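# Visit report: Cudgate simulation kit, Dostport

04/02/2026

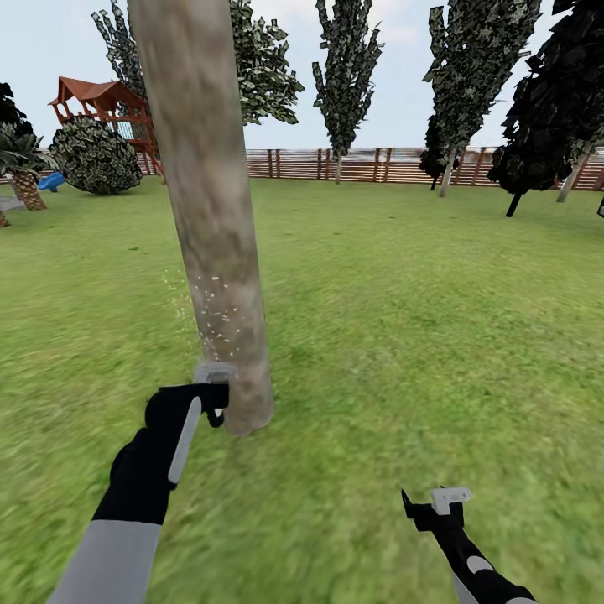 *Garden scene in the Cudgate simulator: left gripper against the trunk, particles coming off the bark.*

Ilham Tjoa and I went to the Cudgate office in Dostport to look at the yard-work package they sell for testing two-armed robots in simulation. Ndlovu is considering a license for the outdoor maintenance group. We had the written quote already and wanted to see the thing run before anyone signed.

Cudgate has the second floor of a former print shop, with parking behind it. The front door sticks. Our host was Lungile Swanepoel, who looks after the outdoor scenes and did most of the talking. There was a short slide deck, which she skipped after the third slide when Ilham asked to see the software.

## What is on offer

The package is called Wididmont. It has three parts: a set of yard scenes, a library of contact tasks, and a viewer that can follow the robot from its own point of view. The base license covers 70 scenes. Most are residential, with lawns, fences, trees and some play equipment. A few are small parks. The buyer supplies the robot model, or uses the stock two-armed one, and we saw only the stock one.

The price is 375 dollars a month per seat, with a yearly contract. Extra scenes can be ordered. Lungile would not give a fixed price for those and said it depends on how much of the planting can be reused. I asked for two sample quotes and she agreed to send them.

## The demo

We spent most of the time on the tree task. The stock robot works at a trunk on an open lawn, with a board fence behind and a wooden play structure off to the left. Contact with the bark throws off small white particles. They are a visual effect driven by the contact force, and they do not pile up on the grass or change the shape of the trunk. If we want material removed, that is a separate module, and it is not out yet. Lungile said December.

This matters for our use. The bark-cleaning trial needs to know how hard the tool is pressing and where, and the kit logs both. It does not need a cut surface. The pruning work does need one, so for that group the package is not ready.

Ilham asked for the raw force log and got it on screen within a minute or so. The values are written to a plain text file, one line per step. He ran the same contact again with a stiffer trunk setting and the numbers moved the way he expected. He then tried a very soft setting and the arm shook badly until Lungile raised the damping. She said they are aware of it. There is a note in the manual, which we found later on page 70.

Both arms can be controlled separately. In the tree task only the left one is scripted, and the right one holds its position until you give it something to do. I would have liked to see a two-handed job, but the ladder task was being rebuilt.

## Scenery

The yards look acceptable. Trees in the background are simpler than I expected, some very dark, and the grass goes blurry close to the viewpoint. For contact testing I don't care. For training anything that relies on vision I would want more variety in the bark and in the light. Lighting can be changed by time of day, but the sky choices are limited — pale and hazy, or clear.

Fences and play equipment are solid objects and the arms will collide with them. Shrubs are not. An arm passes straight through, and Lungile said making foliage physical slows everything down too much. Ilham thinks we could put simple invisible blocks inside the shrubs ourselves.

## Speed

On their office workstation the tree task got through nearly 3000 short runs overnight, according to the log we were shown. That was with the viewer off. With it on, things ran close to real time. We don't know how it will do on our machines, which are older, and Cudgate offers a 30-day trial for that purpose.

## Points to follow up

- Sample quotes for two custom yards (Cudgate)
- Copy of the force log from the demo (received, on the shared drive)
- Whether our own gripper model loads without conversion (Ilham)
- Date for the material removal module, in writing
- Whether a seat can be moved between Ndlovu sites

My recommendation is to take the trial for the bark-cleaning group only, on one seat. Ilham agrees but wants the soft-contact shaking looked at first. He has the manual and will write to Lungile about the damping settings.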